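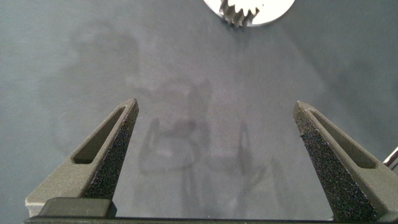
CISTDALE, August – Koivisto calls the Pladura "the last work surface you'll ever wipe down." I have owned enough tables to be suspicious of any sentence with "last" and "ever" in it, so I bought the blue-gray one with my own money and put it in the back room, where tables go to suffer.

First, the color. The order page calls it Harbor. It's a blue-gray, somewhere near slate, and it shifts a little depending on the light. By the window it goes hazy and pale, and toward the corners it looks a shade darker. I spent part of a Sunday wondering if I'd been sent a badly finished top before I turned off the lamp and the difference mostly went away. If you want a table that looks the same at breakfast and at ten at night, get a white one.

The finish is matte, and I'll give them that. My old desk threw the overhead light straight back into my eyes, and this doesn't. It is also plain. There's no fake wood grain and no logo on top, which I had half expected at this price.

Smooth is the other word in the brochure, and it is smooth. Maybe too smooth. Paper slides. A ruler slides. A bowl with a glazed foot slides if you so much as lean in to stir. Koivisto will sell you a mat to fix this, and I find it a bit rich to charge extra for friction.

Now the wiping. Coffee came off with a damp cloth, and so did pencil, and so did the orange oil from a tin of sardines in chili. Ballpoint didn't, at least not all of it. I had to go at it with dish soap and then again the next morning, and if I get down low I can still find the place. Fingerprints are the bigger bother. Greasy ones show up as dark smudges, and a dry cloth just moves them along. The brochure has a whole page on fingerprints and somehow never says the table doesn't get them.

Assembly took me 2 hours. The sheet says 16 steps but step 9 is really four steps wearing a coat, and the drawing for it has the bracket facing the wrong way. Fulgencio Orozco, who runs the shop in Arville where I picked mine up, told me he gets a call a week about step 9. He also told me the legs are the same ones Koivisto put on the older model. They wobble on my floor, which is not the table's fault, but the leveling feet have so little thread that they can't do much for it, and that is.

I lent the table to Itzel Cuautle for a week of cutting out sewing patterns. She liked it more than I do. Dark thread and pale thread both show up well against the color, she said, and she could find a dropped pin. She did not like the edge, which is square and digs into the forearms. I agree with her on the edge.

The price was $1,236 with delivery to the shop. For that I'd want rounded edges and proper feet. The top itself is good, and if they sold it alone I would buy it and put it on something sturdier. They don't. I asked, and got a form letter thanking me for my interest in the Pladura family.

Keep if you already have it. Otherwise wait for a sale, and try ballpoint on the floor model when Fulgencio's back is turned.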